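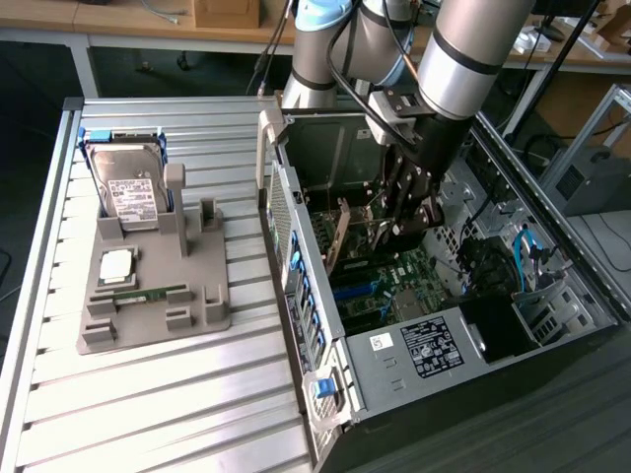
Desktop tower with the side panel off, on a slatted aluminum worktable.

Workshop Tips: Flattening, Cleaning and Storing Paper Posters

These notes cover movie posters, concert bills and art prints on ordinary paper. They do not cover linen-backed sheets, vellum, or anything with pastel or charcoal on it. Take those to a conservator.

Before you start

Clear a surface larger than the poster on all four sides. Wash your hands and dry them fully; cotton gloves snag on torn edges and make small tears longer. Keep drinks, ballpoint pens and tape out of reach. Pencil is the only marking tool needed for anything below.

Test the ink. Touch a barely damp cotton swab to a colored spot in the margin, then look at the swab. If color comes off, skip every step that involves humidity.

Unrolling a tight roll

A poster that has spent years in a narrow tube will fight you. Do not roll it backward to cancel the curl. Lay it face down on clean blotter paper, open the first foot, and weight that edge with a smooth board. Open the rest in stages and add weights as you go. Leave it overnight under a sheet of blotter and a flat board, then check it.

If the curl comes back, use a humidity tray:

Put a plastic rack in a lidded storage bin, with an inch of cool water below the rack. The water must not touch it.
Set the loosely rolled poster on the rack. Close the lid.
Check every 30 minutes. Stop when the paper relaxes and hangs limp at the edge.
Move it to dry blotters, cover, weight, and change the blotters after the first hour.
Leave it weighted for 6 days.

Drops forming on the lid mean the room is too warm for this job. Wipe the lid and move the bin somewhere cooler. Coated stock can stick to blotter while damp, so put a layer of unwoven polyester (Ultovau sheet or similar) between the two.

Fold lines

Posters sent out folded will always show the folds to some degree. Weighting reduces the ridge. A household iron reduces it faster and is a bad idea — heat can lift ink and make coated paper shiny. Work a stubborn ridge from the back with a bone folder held nearly flat, through a sheet of silicone release paper.

Surface dirt

Start with a soft wide brush, working from the center out. For gray handling marks in the margins, use grated eraser crumbs. Skemel grade 16 is fine enough for most uncoated stock; coarser crumbs leave tracks. Roll the crumbs lightly with the fingertips, brush them off, and stop when they no longer pick up color. Leave the printed area alone if the ink looks matte or powdery.

Old tape

Do not pull it. If the carrier has already dried out, it may lift with a thin spatula slid underneath. The yellow stain left by the adhesive stays. Solvents are outside the scope of this page.

Small tears

Use thin Japanese tissue and wheat starch paste, on the back only. Tear the tissue strip instead of cutting it, so that the edge feathers. Apply the paste thinly, set the strip, cover with release paper and weight it for an hour. Paste keeps for several days in the refrigerator in a clean jar. Discard it if the smell changes.

Storage

Flat is better than rolled. An acid-free folder in a shallow drawer will do, largest sheets at the bottom. The Seidel print folder has a flap on one side only, so place the open side toward the back of the drawer.

If you have to roll, use a tube at least four inches across. Roll the poster around the outside of it, image outward, and wrap the whole thing in glassine.

Keep storage off outside walls, attic floors and basement slabs. In February, when the heating is running, check the humidity where the posters are kept, not in the middle of the room. A cheap dial gauge is adequate if you calibrate it once with the salt test.

Framing

Use a mat or spacers; the print should never touch the glazing. Hinge from the top edge with two tissue hinges and let the rest hang free. Acrylic weighs less than glass and is safer for large sizes, but the static will pull at loose pigment. Stundov hanging rail is rated at 112 pounds per length with all screws in studs. With drywall anchors, go by the rating printed on the anchor pack.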